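Unit 4: Thermal Resistance and Steady-State Heat Flow
Course notes, Pruvthorpe Technical College
Prepared by Noreen Mohmand; problem set by Shabani Mwaipopo

4.1 The resistance analogy

Heat moving through a solid can be treated the way current is treated in a resistor. Temperature difference takes the place of voltage, and heat flow in watts takes the place of current. For a flat layer of thickness L, conductivity k and area A:

R = L / (kA), in K/W

Layers stacked in the direction of flow add in series. Layers side by side add in parallel, provided the two faces are each at a uniform temperature. The second condition is often forgotten in homework and costs marks every term.

4.2 Contact resistance

Two solid surfaces pressed together touch only at their high points. The gaps hold air, which conducts poorly, so a temperature drop appears at the joint even when both parts are good conductors. The drop depends on surface finish, clamping pressure and whatever fills the gaps – grease, a pad or nothing.

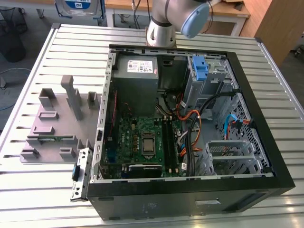

Contact resistance is quoted per unit area, in m²K/W, and must be divided by the contact area before it goes into a series sum. A small area therefore gives a large resistance. The metallic heat spreader on the processor, held in its socket near the center of the green board, addresses the same problem: it presents a wider face than the silicon die alone. When you model such a part, include a spreading term from die to lid. The one-dimensional formula in 4.1 underestimates the total.

4.3 Worked case

A heater plate delivers 90 W through a joint with R = 0.20 K/W into a block with R = 0.30 K/W. Total resistance is 0.50 K/W, so the overall difference is 45 K. The joint accounts for 18 K of it.

4.4 Before the April lab

Read the Revetti handout on thermocouple placement. Bring your answers to problems 1 through 4. Problem 3 uses the Belton wall section; take the inside surface as isothermal and neglect edge losses.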